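Home | Courses | Handouts | Studio Notes | Contact

Object Drawing and Color, Unit 2
Handout: Pale things on a pale table
Stavmont Evening School
Dec 1, 2019

Read this before class. Bring gray paper, one soft pencil, a white pencil and an eraser you can cut to a point.

1. What the unit covers

Last unit you drew dark objects on a light cloth. The edges were easy to find. This unit uses a white table and household or toy objects in light colors, some of them clear or frosted. The edges are weak and in places they disappear. Most of the work is deciding how much of an edge to draw.

2. Terms

Local color: the color of the object itself, apart from light and shadow.

Value: how light or dark an area is. Two colors can be very different and still share a value.

Lost edge: a place where the object and the background have the same value and the line between them cannot be seen.

Translucent: lets light through but scatters it. A frosted lid is translucent. A clean drinking glass is transparent.

3. Setting up

Use a table near a window, with the overhead lights off. Plain white board works better than cloth, which adds folds you will then want to draw. Choose one strong color, one pale color and one clear or frosted piece. Leave uneven gaps between them. Two objects can nearly touch, and another should sit well away from them.

Plastic toys are fine. So are bowls, lids and cups from the kitchen. Avoid printed labels for now. The Marnovura board in the supply room is a little warm in tone, so put a sheet of copier paper over it.

4. Order of work

Give the first drawing 30 minutes.

a. Squint and find the darkest area. It may be a saturated color and not a shadow.

b. Place the largest pale shape next. Draw it as a flat patch of tone with no outline.

c. Put in the frosted piece last. On white it will read only slightly darker than the table, so one light layer of pencil is enough. Streaks across the surface tell the viewer it is plastic — keep them faint.

d. Check the widths of the gaps before you add any detail. The powder-blue drum shape at the left nearly touches the clear oval, and the red-orange object is up at the top on its own.

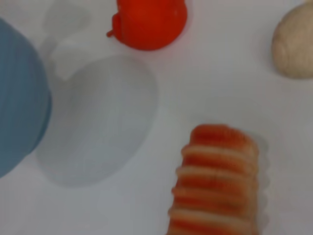 5. Common problems

Outlining everything. A hard line around a clear bowl turns it into a white bowl. Rub the line back until you lose it in at least one place.

Too much contrast on ribbed surfaces. Fine vertical lines on a rounded form get closer together toward the side. Draw a few and stop.

Leaving the table as bare paper. A white table is rarely white all over. Lay a thin gray first, then lift out the lighter parts.

6. For next class

Finish two drawings, one with the frosted piece and one without it. Read page 113 in the Beltrán reader, the section on glass. Students who missed the July session on value scales should do that sheet first.

Shares: 2 | Comments: 0

Related handouts
Value scales in soft pencil
Drawing folded cloth
Using Zunside gray paper
Ellipses: cups, bowls and lids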